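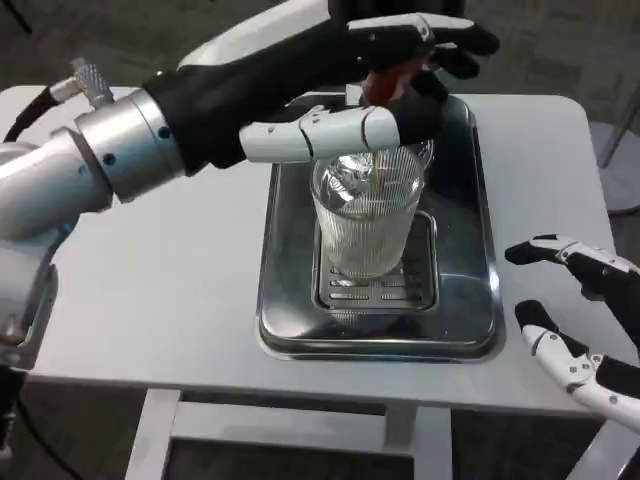 Work and Automation, handout 4
Drinks service: who does what once the pouring is automated

Case for today: Lukarel, canteen and events catering, 72 staff. Robot on the drinks table since April. Read with the Dovdale case from last time, same questions.

Before
One person per table, pours, chats, wipes down, keeps an eye on stock. Hjalti Bjarnason (shift lead) put it at some 20 minutes an hour of pure pouring. Rest was everything else, and none of it was in the job desription.

What the robot takes over
Bottle to glass. Glass held at the dispenser. Slow, staff say, but it doesn't mind the queue.

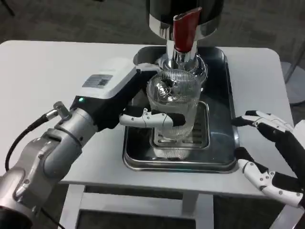
What stays with people
Refilling, cleaning the tray and grate, spills, complaints. Also talking to guests, which they missed more than they expected. Barbara Jasińska moved from serving to minding the robot: same pay, new tasks, two half-days training. Her word for it was "babysitting".

To discuss
Is minding a machine a step up? Who decides, her or the firm?
Which skills fade if you dont pour any more?
Should pay change with the job?

Half a page on one of these, bring it next time. Dovdale notes too pls.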